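Elie Akl
February 18, 2021

1/ Short thread on one result from our bimanual work at Wenomell. The question: when two arms share a small tray, how much does the wrist view add over the fixed view alone?

2/ Setup. Two arms, one brown mat, one tray with two cups in round recesses. The fixed camera sees the whole table. Each wrist camera sees its own fingers and whatever is just past them. Clutter stays on the table in every trial.

3/ We trained 2 policies on the same 414 demonstrations. One gets the fixed camera only. The other gets the fixed camera and both wrist cameras. Same network size, same training steps, same action space. Internal name for the pair is Magalhães.
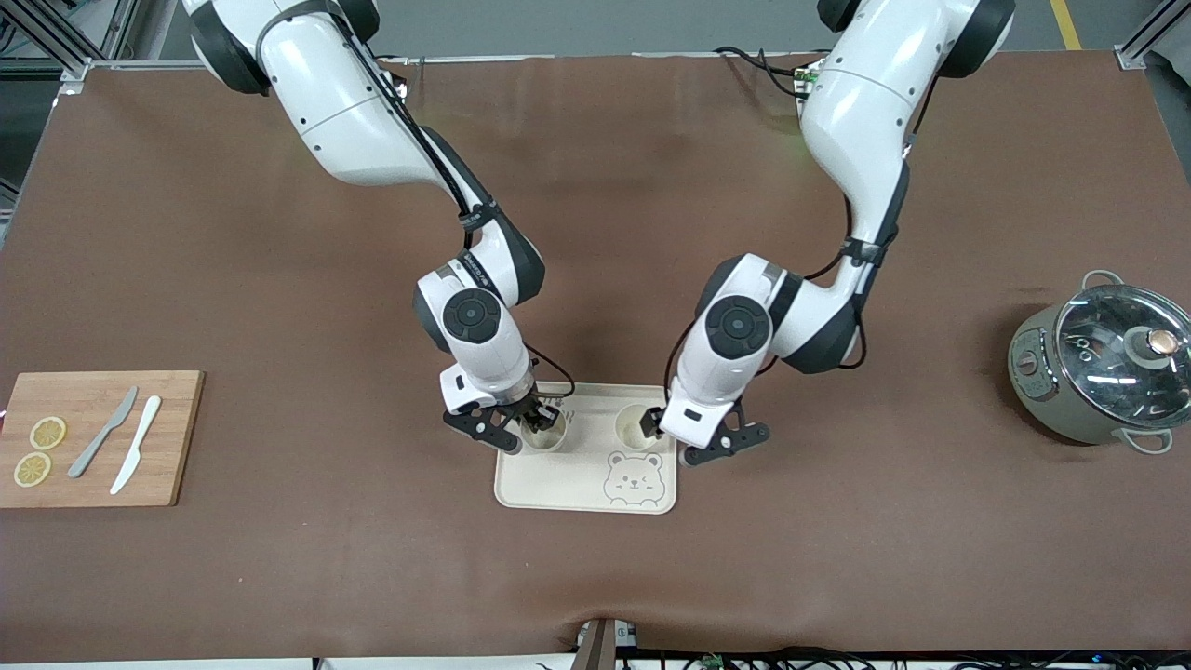

Fixed view: both grippers at the cups, board and knives left, pot right.

4/ The fixed view is good at sorting out which arm should go where. It is bad at the last bit of the approach. Cream cup, beige tray, black fingers over the top of both. At our input resolution the rim is a few pixels wide and the gripper hides part of it.

5/ So the fixed-only policy gets close and then guesses. Most of its failures are one finger landing on the wrong side of the rim. The arm closes, gets nothing, and carries on with the lift as if it had the cup.

6/ Evaluation was 598 trials, split evenly between the policies. Tray pose was randomized, including rotation. The board and the pot were moved between blocks. A trial counts only if both cups leave the tray upright.

7/ Adding the wrist views cut the wrong-side-of-rim failures sharply. It did almost nothing for the other failure types (arms blocking each other, cup tipped on the way up). Full table goes in the Gunddale report in May.

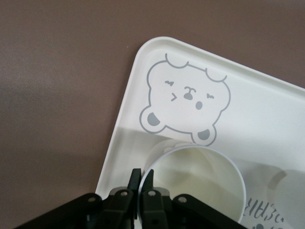
8/ Input to the wrist encoder is low resolution, but the rim is still a clean bright ring between the fingertips. That ring seems to be the main cue. Masking it at test time drops the policy back to near fixed-only behavior. Masking the printed bear face changes very little.

9/ Limits. One tray, one cup shape, one lab. We ran 24 extra trials with a darker cup and the gap between the policies got smaller, but that is too few to say much.

10/ Next: wrist views only, no fixed camera. I expect the arms to get in each other's way more often. Code for the masking test is in the Likeck repo, under eval.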